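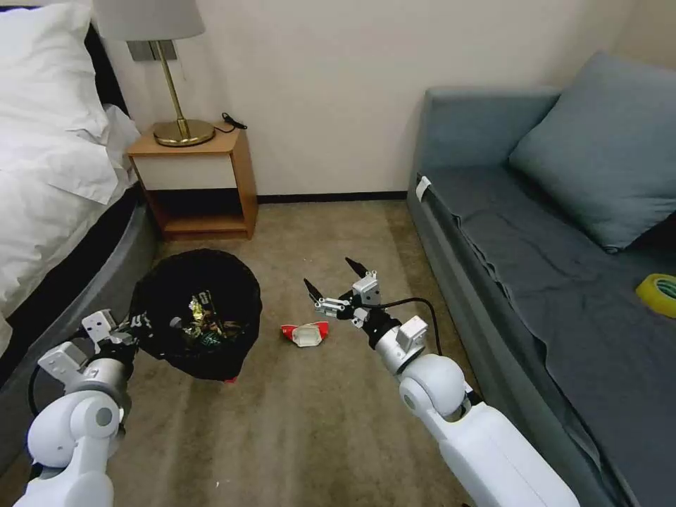
The Ernach Eltine is a two-armed service robot for small hotels and guesthouses, sold as a complete kit with arms, grippers, a control unit and a set of ready-made room chores. It was designed by Dagmar Vávra and Libor Michalík and is built by their company, Ernach. The Eltine is best known for its floor pickup chore, in which the robot looks over the carpet, finds stray litter and drops it into the room's own bin. A crushed red-and-white box on beige carpet, a hand's reach from a round black bin already holding a pile of shiny wrappers, is just the kind of job it was built for, and it remains one of the most enjoyable small robots to watch at work.

Design

Each arm has white, rounded housings and silver fittings, and ends in a gripper with black parts. The grippers are the same on both sides, so either arm can pick up and either can hold. The cable to the gripper runs on the outside of the wrist. Owners were doubtful about this at first, but it has proved a blessing, as a worn cable can be swapped in a few minutes without opening the arm.

Each gripper is rated to lift 300 grams. That sounds modest, but it covers nearly everything a guest leaves on the floor: snack boxes, candy wrappers, socks, paper cups, even a paperback if it is picked up by the spine. The fingers close slowly and stop when they feel resistance, and a thin cardboard box usually comes up without being squashed any further.

Chores

The kit comes with four chores: floor pickup, bin change, pillow placing and surface clearing. Floor pickup is by far the most polished. The robot works outward from the bin, which keeps its trips short, and it leaves alone anything it cannot name with confidence. Chargers, jewelry and coins are always left for a person to deal with.

Bin change is also very good, provided the bag folds well over the rim. Pillow placing works nicely on a made bed and much less well on a bed with loose covers, where the arm tends to take hold of a fold of the sheet along with the pillow. Surface clearing was added last and is still slow, though its manners around lamps are excellent.

New chores are taught by hand. A member of staff guides the arms through the task several times, and the control unit stores each run. Famdale, a guesthouse that took one of the first kits, taught its Eltine 183 runs of a single task, straightening the throw on a sofa bed, and was delighted with the result.

Versions

The original kit was followed in November by a second version, named Jireš, with quieter joints and a wider finger opening. Existing owners can fit the Jireš grippers to the older arms. The control unit is unchanged, and chores taught on one version run on the other.

Reception

In a trial run by Ernach, the robot made 504 pickups on carpet, and the company published the full log, misses included. Reviewers praised this openness and the clear printed manual. The main complaints concern dark items on dark fabric, which the robot often overlooks, and the time it takes to finish a room. Vávra has said that speed will be the focus of the next update, while Michalík continues to work on the surface clearing chore.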